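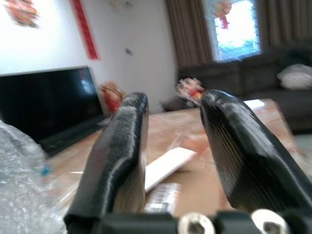

Jelon Packing Set, wrist view

Jelon is a set of teleoperated demonstrations of small packing and sorting jobs done on a household table. It was collected by the Graswood group in September for training imitation policies on the Plaltus arm. This card covers the wrist camera part of the set.

Contents

The release has 1,332 episodes from 123 sessions. Each episode is one attempt at one task, from the operator pressing start to the operator pressing stop. There are 11 tasks. Most involve flat things: cards, labels, paper, thin packaging. A smaller number use bubble wrap, either moved out of the way or laid over another item. The task list with the exact prompt text is in tasks.csv.

How it was recorded

The operator drives the arm with the Doãn leader, a hand-held copy of the follower with the same joint layout. The follower has 2 printed fingers screwed to a black base. Joint positions, gripper opening and the wrist video are written to the same folder and share one clock. The leader signal is stored as the action and the follower reading as the state. They are not the same, mostly on fast moves, so please check which one your loader picks up.

Rooms

Sessions were done in living rooms, with the furniture and wall decorations left where they were. Expect sofas, curtains, televisions and daylight from windows. Exposure is automatic, and a bright window can wash out to white when the wrist turns up toward it. Crop or mask the background if your policy starts to depend on it.

Known problems

- Motion blur. When the wrist swings, both the fingers and the room behind them smear. Printed text and barcodes on small labels often can't be read in these parts. Do not use this set for OCR.
- Tilt. The camera turns with the wrist, so the table is often not level. We did not rotate anything.
- Flat cards. Operators often needed several tries to get a fingertip under an edge. The failed tries are kept inside the episode and marked with retry = 1.
- Clear plastic. The object masks on bubble wrap are poor and we would not train on them.

Loading

Run load_jelon.py with the path to the session folder. Add --state follower if you want measured positions in place of leader commands. Episodes the operator gave up on are skipped unless you pass --keep-aborted.

Splits

Splits are by room. Splitting by episode gave much better scores on our side and much worse results on the arm - use the files in splits/ if you plan to compare numbers.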